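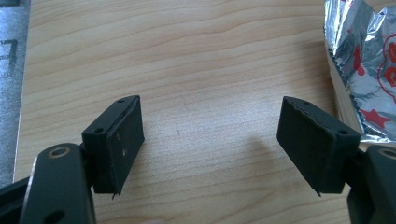 The light wood top

Subject: Re: [worktops] Second coat or stop here?
From: Tuva Sandberg
Date: 28 April 2026

Hi everyone,

Thank you for all the replies, I had no idea so many of you had opinions on table oil! I read every one of them over breakfast and then went straight back out to the workshop. I'll answer the question below first and then tell you what I decided.

> On the Fiststead table you said you sanded with 240 and then went
> straight to the oil. Did you raise the grain in between? I never used
> to, and my old desk felt like a cat's tongue after the first spill.
> Also, are you keeping it this pale? I'd be tempted to go a shade or
> two darker, since pale tops show every coffee ring. If you do stay
> light, stop at one coat and see how you like living with it.

Yes, I did raise the grain! Damp cloth, left it overnight, then a very light pass by hand with the same paper. I should have put that in my first message. It's such a small job and the difference under your palm is wonderful. I skipped it on the underside (who's going to pet the underside?) and you can tell right away which is which.

As for the color, I'm keeping it light. I did try the darker Mimel oil on an offcut, and it's a lovely warm brown, but I've spent two winters working at a dark desk and I want something that makes the room feel bigger. Coffee rings I can live with. My mother's kitchen table has dozens and it's still the best table in the family.

So the plan is one more thin coat of the clear, wiped back after 8 minutes, and then hands off until May. The first coat went on thicker than it should have near one end and took forever to stop feeling tacky, so this time I'm using an old T-shirt and about half as much oil as I think I need.

Two things I'd still love to hear about:

Has anyone used felt pads under heavy things on an oiled top? I've read that some of them leave marks, and I'd like to know before I put the big vise stand back.

And does the Perić paste wax go over oil all right, or does it just smear around? I have most of a tin left from the bookshelf and would be so happy to use it up.

I'll write again when the second coat has had its rest. This has been the most fun I've had with a piece of wood in years!

Tuva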